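Gallery: The Winter Coat Sort, Sarnstead

Posted December 25, 2021

Every winter we go through the closets at the Sarnstead house and decide which coats stay, which get repaired and which go in the box for Langat. The beds get used as sorting tables - there is no other flat surface big enough. A coat gets its sleeves straightened first, then it is folded in thirds and stacked. Puffer jackets go last, as they take up the most room and slide off anything they are stacked on.
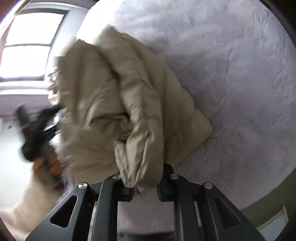 Beige quilted puffer jacket on the bedroom blanket, crumpled.

The light-colored jackets are checked at the cuffs and collar before they go anywhere. Marks on the cuffs come out with dish soap and a soft brush. If they don't, the jacket goes in the repair pile with a note pinned to it. Feather-filled ones are kept out of the vacuum bags, which flatten them for good after a season or two.

This year's total was 22 coats, up a little from last year. The Langat box is full and leaves with the Gorkport delivery. Anything held back for repair will be looked at again in March, along with the boots and the two Clisport rain shells that need new zippers.

Back to all galleries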